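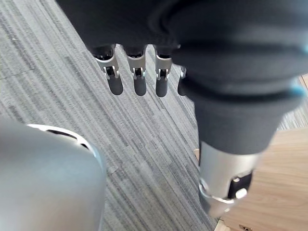
Foulkes carpet sweeper, three weeks in. Bought from Justetti in Wiltham, 05/10/2019. Quick notes before I forget.

Good on crumbs. Very good on cat hair, which I didn't expect for the price. Light enough to carry upstairs one handed. No cord – big plus in our hallway.

Bad: corners. Skips right past them. The dust tray clip is stiff and I've broken a nail on it twice. Also the handle comes in four peices and the top one works loose. Tape fixed it.

Had the Ongate before this. Louder, heavier, brush roller gave up by October. Wouldn't go back.

Doesn't replace a vacuum. Grit stays put, you still need to do a proper clean on the weekend. For a fast once over after dinner its fine. 4 out of 5, would be more with a better clip.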